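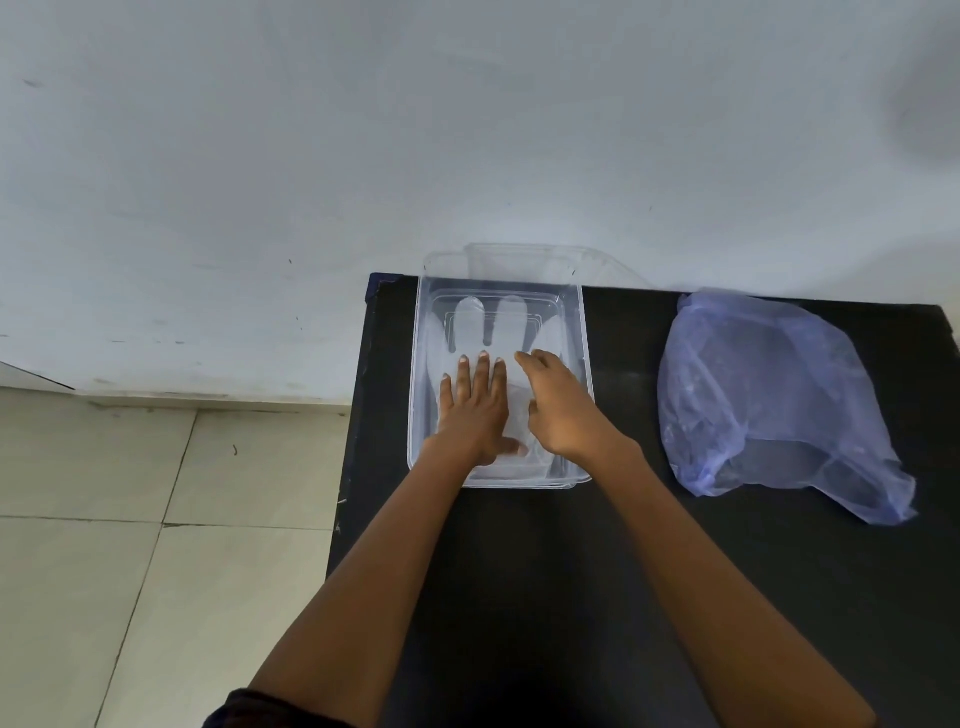

Esela Thin-Film Handling Set

Product page — last revised 2021-05-02

Esela is a set of recorded human demonstrations and a matching evaluation kit for teams training two-arm manipulation policies on thin, transparent film. It covers disposable gloves, thin bags and clear plastic containers, handled at floor and table height by people working with bare hands. Every episode is recorded from head height, so the view moves the way a head-mounted robot view would.

The set is produced by Gosby and was developed with the manipulation group at Kuvunley. It is sold as a data license, with or without the physical kit.

Why film

Most public cloth data uses towels and shirts. Those items have texture, they hold a fold, and they show up well against a table. A disposable glove does none of that. It clings to the skin and to itself, static moves it, and where it lies in a single layer the camera mostly sees whatever is underneath. Depth sensors return holes. Policies trained on cloth tend to grasp at the brightest crease and miss the edge.

Prakash Kulkarni, who led the method work, started with a single question: can a policy learn to lay a glove flat from head-view video alone, with no depth and no markers on the object? The answer so far is yes for flattening, and only partly for putting the glove away afterward.

The method

Each demonstration is split into contact phases. A phase begins when either hand changes what it is doing to the film (press, pinch, drag, release) and ends at the next change. The policy is trained to predict the phase first and the hand motion second. In our tests this mattered more than the amount of data. A model trained on 200 episodes with phase labels did better than one trained on 595 episodes without them.

The two arms are not treated as equals. In nearly all flattening demonstrations one hand holds and the other works, and the roles switch when the holding hand runs out of clean film. We label the switch. Leaving it out produces a policy that pulls with both hands and drags the whole glove across the surface.

Results

Flattening, glove on matte black surface: 87 percent success.

Placing a flattened glove into a clear container: 56 percent success.

A trial counts as a success when all the finger shapes are separated and no part of the palm is folded over. For placement, the glove must also stay flat on the container floor after release. Most placement failures happen at release, when the film lifts with the gripper. Ryszard Duda repeated both evaluations in March on a second arm pair and got the same ordering of failures.

We do not report a number for bags. The bag episodes are included in the license, but we haven't settled on a success measure that two reviewers agree on.

Tasks in the set

1. Glove into container. Transparent film inside a transparent box, which is the hardest case for segmentation. Both hands work inside the walls, so the rim hides part of the contact.

2. Glove flat on board. One hand presses near the thumb while the other works the cuff. The cuff is where most of the wrinkles collect, and it is the last part to come flat.

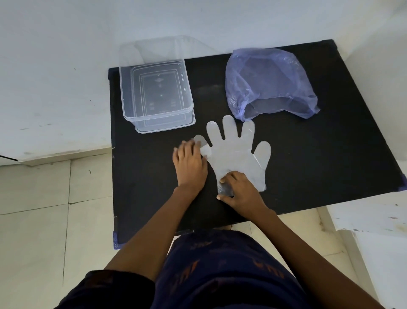 3. Bag handling. Opening, smoothing and bunching of thin plastic bags. Supplied without success labels.

4. Mixed. Glove, bag and container in one workspace, in varying order. Use this for testing whether a policy picks the right item before it moves.

What is included

Head-view video for all four tasks, trimmed to task start and end. Phase labels and hand-role labels for tasks 1 and 2. Training and evaluation code. The kit version adds a matte black board, clear containers and a supply of gloves and bags matched to the recordings.

Mounting hardware is not included. The Zieliński bracket fits the kit board without changes — other clamps will work if they stay clear of the front edge.

Known limits

All recordings use a black work surface. Success drops on white or patterned surfaces and we advise collecting your own episodes before deploying there. Lighting is ordinary room lighting. Wet film is not covered.

Licensing

Research and commercial licenses are available. Research licenses cover one lab and allow publication of results and short clips. Write to the Gosby data desk with your robot model and intended task.

3 comments | 14 shares

Related items

Esela Phase Labeling Tool
Kit refill: gloves and bags
Zieliński board bracket
Notes on hand-role switching in two-arm tasks

We use cookies to remember your settings and measure visits to this site. Accept | Manage cookies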